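Interim Progress Report to the Gourlay Fund
Larside Supported Lodgings: Second Reporting Period
Prepared by Agnes Engebretsen, Programme Manager

1. Purpose of this report

This report sets out progress under the grant awarded to Larside for the provision of short-stay lodgings to people leaving hospital who have no suitable home to return to. It covers the period ending in December and should be read together with the financial return submitted separately by Vaida Sakalauskas.

2. Stays and referrals

The service received 159 referrals in the period. The main source remains the discharge team at Brirnent, with a smaller share coming from general practices and from the housing advice desk. Stays continue to be agreed for a fortnight in the first instance and may be extended once.

Demand was uneven. Referrals rose sharply in the autumn, and on several occasions the service had to ask the discharge team to hold a case until the following day. A shared list has been in use from October, updated each morning by 10 a.m., and both teams report that it has reduced the number of telephone calls needed to confirm a place.

Five guests returned to hospital during their stay. Each case was reviewed by Piroska Szénási, who found that the decision to accept the guest had been sound in all of them. She did recommend that medicines information be sent before arrival – at present it often travels with the guest – and this is being taken up with the ward managers.

3. Premises

The lodgings now offer 16 rooms, all on the ground and first floors. Work on the accessible bathroom was delayed by a late delivery of floor covering and was completed in November. The heating controls on the first floor remain unsatisfactory. The contractor, Drurkomia, has attended twice and has agreed to replace the valves at its own cost.

Beds and bedding
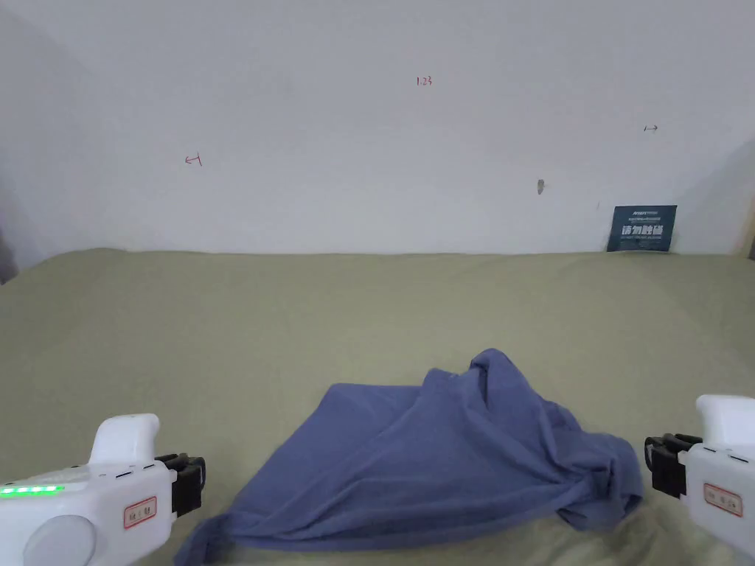
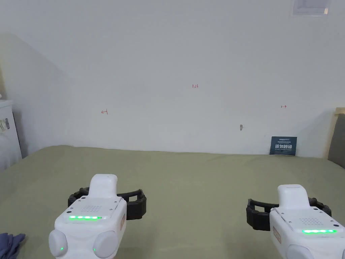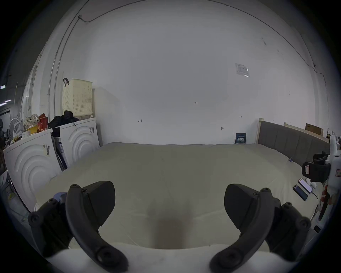
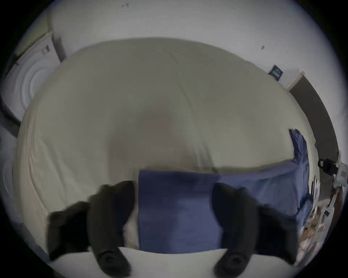

The budget line for household goods was underspent in the first period and has been brought back to plan. The laundry contract was retendered in the summer and awarded for one year, with collections on alternate mornings. The new terms are slightly dearer per load but include repairs, which were previously charged as an extra.

4. Staffing

Ryota Ebihara joined as evening coordinator in September, filling a post that had been vacant for most of the previous period. The team now stands at 11, including part-time and relief staff. Sickness absence was low until late November, when a short outbreak of winter illness required the use of agency cover over two weekends. The additional cost was met from the staffing reserve.

All staff have completed the moving and handling course. Two members of the team have yet to complete the refresher on safeguarding and are booked on the next available date.

5. Guest feedback

Guests are invited to complete a short form before they leave. Comments on the kindness of staff and on the quietness of the building were favourable. The most frequent complaint concerned the evening meal, which a number of guests considered too early at 5 p.m. It has been moved to 6 p.m. on a trial basis.

6. Risks and matters for the next period

The lease on the building is due for renewal in the coming year. Unnur Blöndal has opened discussions with the landlord, and an early indication of the rent is expected in February. Should the increase exceed the sum allowed for in the budget, Larside will approach the Fund before signing.

The next report will include the results of the follow-up calls made to former guests, together with a revised forecast of referrals for the remainder of the grant.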